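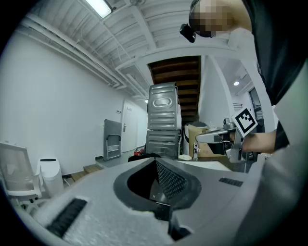
Stacked for now, extinguisher on the floor next to them

narendra_r
Two gray metal shells, one on top of the other, ribbed sides. They need to go down the corridor and out the door. Hand truck is the folding kind, leaning on the left wall. One trip or two?

gimness89
Two. Folding trucks have a small toe plate and I wouldn't trust a stack on one.

Akash Dubey
One trip is fine with a strap. Shells with nothing in them don't weigh much. I moved a pair that way in December.

gimness89
What does the truck's label say? Mine is good for 110 pounds, and a tall load still tips.

narendra_r
Haven't checked the label. I'll move the chair and the waste bin first.

Akash Dubey
Move the extinguisher too, it's right at the base. Still say one trip.

narendra_r
Going with two. Strap is at home anyway.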